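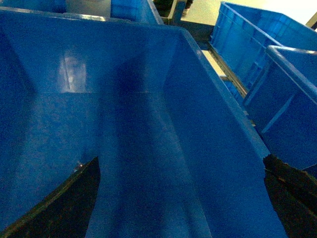 *Large blue storage bin, inside view*

I'd been meaning to go to the Zultero open day for years, and every August I managed to be somewhere else, or to remember it the evening after. This year I put it in the calendar with three reminders, and so there I was at twenty to ten in the morning, standing outside the Ashworth building in Wasville with a flask of tea and a feeling that I might be too early. I was too early. The doors opened at ten. But there was a low wall to sit on and the sun was out, and I got talking to a couple who had come up on the coach because their son had given them each a Peva key for Christmas and they wanted someone to show them how to use the things. They'd been in a kitchen drawer since.

For those who haven't come across them, Zultero make the Peva, a small security key you plug into a laptop or hold against your phone when you sign in to something. I've carried one on my key ring for a good while and written about it here before, mostly to grumble about the cap. They also run a helpdesk for small businesses and charities who have locked themselves out of one thing or another, and it was really the helpdesk I wanted to hear about, as I think you learn far more about passwords from the people who pick up the pieces than from the people who write the rules.

Getting there, for anyone thinking of next year: take the 39 bus from Wasville station, which stops right at the bottom of the road. I walked, and it's a pleasant enough walk until the ring road. There's parking behind the building but it had filled up by half past ten and people were leaving their cars all along the verge.

## Signing in

I had expected something clever at the front desk and what we got was a paper list and a sticker. I asked the woman with the stickers whether that was a deliberate choice and she said yes, very much so — they don't want to be holding a database of visitors they've got no use for, and the paper goes through the shredder at the end of the day. I rather liked that. You were asked to put your phone on silent and not to photograph any screens, and beyond that they left us alone to a surprising degree.

We went round in groups of 15, and my group was the first out, so I suspect we had the freshest version of everybody's talk. I heard bits of the later ones while I was in the tea queue and the jokes had got shorter.

## The talk about PINs

The first stop was a meeting room upstairs with too few chairs, where one of the helpdesk team talked us through how people choose a phone PIN. I'll admit I thought I knew all this. Birthdays, anniversaries, the pattern straight down the middle of the keypad, the year you were married. We all laughed at the right moments, and I noticed several people quietly getting their phones out and turning towards the wall.

What I hadn't thought about properly was the other side of it, which took up most of the talk. A phone that slows you down after a few wrong guesses, and then locks, makes even a fairly modest six-digit PIN a decent one, as long as it isn't one of the handful everybody tries first. The speaker's view was that people worry a great deal about making the code fiendish and hardly at all about who can see them typing it. She had us all unlock our phones while the person next to us glanced over. I got my neighbour's on the first go, and I wasn't even trying very hard. (She has since changed it. She told me so at lunch, with some feeling.)

Somebody asked whether it was worth using a long passphrase on a phone. The answer was that it certainly is if you can bear it, but that she'd seen a good many people switch to one in a fit of enthusiasm, type it forty times a day with cold thumbs, and go back to four digits within a week. A middling code you'll keep was her advice, plus the fingerprint reader for ordinary use, and turning on the setting that hides your messages on the lock screen. I came home and did the last of those straight away. I'd honestly believed I had done it already.

## Downstairs, where the keys get tested

After that we were led down a back staircase to the ground floor and the testing rooms, and I could happily have stayed there until they turned the lights off. Every new batch of Peva keys has a sample pulled from it, and the sample is then treated as badly as a set of house keys gets treated over its life. Keys are plugged in and pulled out, bent a bit, tumbled with coins, left in a damp cabinet, and checked at each stage to see whether they still sign in properly. The present sample was 112 keys, each with its own little numbered tag, and the man in charge of the damp cabinet spoke of them with something close to affection.

I asked about the cap, naturally. I have lost two. He said the cap is the subject of more letters than anything else they make, that a version with a tether was tried, and that the tether came through testing less well than the cap did. There will be a capless one at some point. He wouldn't say when and I did ask him twice. 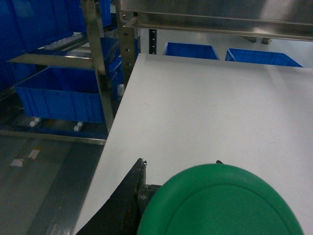

*Green disc and white board, with the steel shelving to the left*

What struck me most was how much of the work goes on the contactless side. I'd always imagined that you either hold the key near the phone or you don't, but phones keep the reader in all sorts of places, some at the top, some in the middle of the back, and thick cases make a real difference. Their support people ask every caller what sort of case they've got before they ask anything else. One gentleman in our group had been having trouble for months and it was the card wallet stuck to the back of his phone. He took it off, tried again, and the whole group gave him a small round of applause, which he took very well.

## The helpdesk

Now this was the part I'd come for. The helpdesk sits in a long room at the front of the building, and they'd kept it open for the day with a smaller team, so we stood by the door and listened to one of them explain how a typical call goes. Very few callers have been attacked by anyone. Most have changed their phone. They had their sign-in codes in an app on the old one, the old one has been wiped and traded in, and they hadn't known the codes didn't travel with everything else.

She then asked how many of us had saved the backup codes for our main email account, the list you're offered when you turn on the extra sign-in step. In a room full of people who had chosen to spend a summer's day at a security firm, you'd hope for a forest of hands. It was more of a hedge. She was kind about it, and handed out a card with a list on it that I've copied here because I think it's the most useful thing I brought home:

- Print your backup codes and keep them with your passport.
- Register two keys, and leave one at home.
- Before you part with an old phone, sign in to your email on the new one, from scratch.
- Check that the recovery phone number on the account is still yours.
- Tell one person you trust where the paper is.

That last one led to a long and rather touching conversation about what happens to accounts when somebody dies. I won't go into it all, but several people stayed behind to ask about it, and the tour ran late as a result and I don't think anyone minded.

## Lunch, the shop and so on

Lunch was in the canteen, soup or a baked potato, and perfectly nice. There was a table at the end selling Peva keys at £29 for a pair, which is less than I paid, so of course I bought a pair and have given them to my sister, who has been warned that I'll be round to help her set them up. They had a swap table too, where you could bring in an older key and have it checked over. The couple from the wall outside were there when I went by, with both of their keys out of their packets at last, being walked through it one step at a time by a very patient young man. They waved. I think they'd got as far as the email account.

I had hoped to catch the afternoon talk on passkeys, but it was full by the time I'd finished my potato. If it interests you, go and put your name down as soon as you arrive, because there's only the one session and the room is small. I'm told the slides will go on the website in due course and I'll add a link when they do.

A few small moans, in the spirit of fairness. The signs inside the building weren't up to much, and I ended up in a stationery cupboard. The upstairs talk was hard to hear from the back with the windows open. And I'd have liked somewhere to sit in the testing area, as we were on our feet a good long while and there were older visitors in the group.

I caught the bus back at ten past three with a bag full of leaflets, and spent the journey writing down everything I needed to change at home. I've done the lock screen and the recovery number. The backup codes are printed but they're still sitting on top of the printer, so I'd better go and see to those now.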